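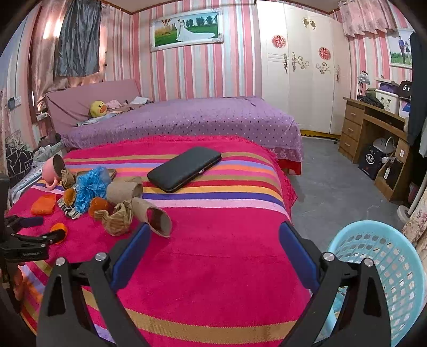 Figure 4. Bed surface with mixed small items, gripper jaws open.

Newsletter: enter your e-mail to receive Prarport product notes. You can unsubscribe at any time.

4. Practice task: clearing a bed

This section explains how to set up the bed-clearing task with the Gremow hand gripper. Please read section 3 (Charging and jaw check) before you start.

4.1 What to expect

Many customers ask us if a machine can tidy a bedroom already. Our answer is: partly. A machine which has learned from good examples can pick up a firm object of simple shape, such as a glasses case, and put it into a basket. Soft and crumpled objects are still difficult. A plastic bag changes its shape when the jaws touch it, and a blanket with bright stripes can make the edge of a small object hard to find. Please do not plan to leave the machine alone with the work. For now it is slower than a person, and it will stay slower for some time.

4.2 Preparing the bed

1. Pull the blanket flat. Small folds are allowed, but a high fold will be gripped together with the object.
2. Put the items on the blanket. Use different shapes: cardboard tubes, foam pieces, a cup, a wrapper, a bag. The set in Figure 4 is of medium difficulty.
3. Let some items touch each other. If every item lies alone, the task becomes too easy and the result tells you little.
4. Place a laundry basket beside the bed, where your arm can reach it without a step.
5. Do not tidy the rest of the room. Clothes and toys on another bed may remain, they are part of normal life.

Note: Cardboard tubes may lie on the side or stand up. Change this between rounds.

4.3 Doing one round

1. Hold the gripper over the bed with the jaws fully open.
2. Start with the item nearest to you.
3. Lower the jaws until the rubber pads are on both sides of the item, then close slowly.
4. Lift straight up, wait one second, and move to the basket.
5. Open the jaws only when they are over the basket.
6. Repeat until the blanket is clear. If an item falls on the floor, leave it there and continue.

One round should not be longer than 14 minutes. After 35 rounds, inspect the rubber pads and clean them with a damp cloth.

CAUTION: Keep fingers away from the hinge plates when the jaws are closing.

CAUTION: Do not grip glass, batteries or any container with liquid inside.

4.4 If the result is poor

– The cup slips: grip it by the body and not by the handle.
– A tube is crushed: close the jaws more slowly. A tube which is already crumpled can stay in the set.
– The blanket is lifted too: raise the jaws a little before you close them.
– The wrapper is missed: come from the side where it stands highest.

Our trainer Chi-keung Wu has recorded 2,084 picks on beds in Skellutholm, and thin wrappers were the item he repeated most often. If you have the same problem, your gripper is probably in order – try again with a lower hand.

For spare pads, order part 19 from Trajkovski. Continue with section 5 (Folding towels).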